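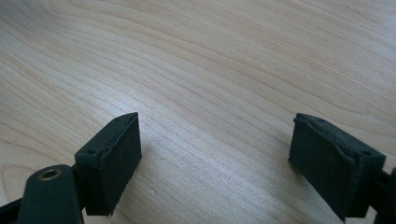

*Gripper fingers open over a wooden tabletop.*

# Colleck: Tabletop Chores Set

Version 2, August 10, 2024. Maintained by the Grilosum project at Brøndum.

## Purpose

Colleck supports research on a plain question: which household and shop-floor chores can a machine complete today without help? It covers short tasks done at a table, such as wiping, sorting small parts, folding cloth and putting items away. The set contains 600 episodes in 17 task groups.

## Collection

Episodes were recorded from the point of view of a hand-held gripper operated by a person. The operator's movements serve as the demonstration – no robot arm is needed at this stage. Policies trained on the episodes are tested separately at the Tedberg workshop.

Users should read any success rate with care. A policy that can pick up a rigid block may still fail with a damp cloth or a thin sheet of card, and a chore counts as complete only when every step has been carried out.

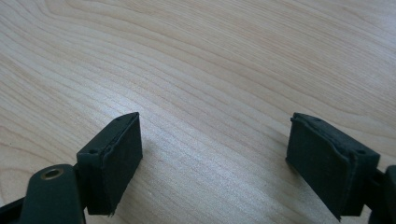
Frames in which the fingers are open and hold nothing are kept in the release. They are labeled `idle` and should be excluded when grasp success is computed. They may be used to train a model to recognize when no grasp is under way.

## Known limits

- Foam pads wear with use. Pad condition is not labeled.
- Reflected light can hide wood grain and may affect visual tracking.
- Chores involving heat, sharp tools or liquids in open containers are not included.
- Results on this set do not show that a system is safe to use near people.

## Access

The set is available to research groups on written request to Brøndum. Label corrections – including disputed task boundaries – should be submitted with the episode number and the version used.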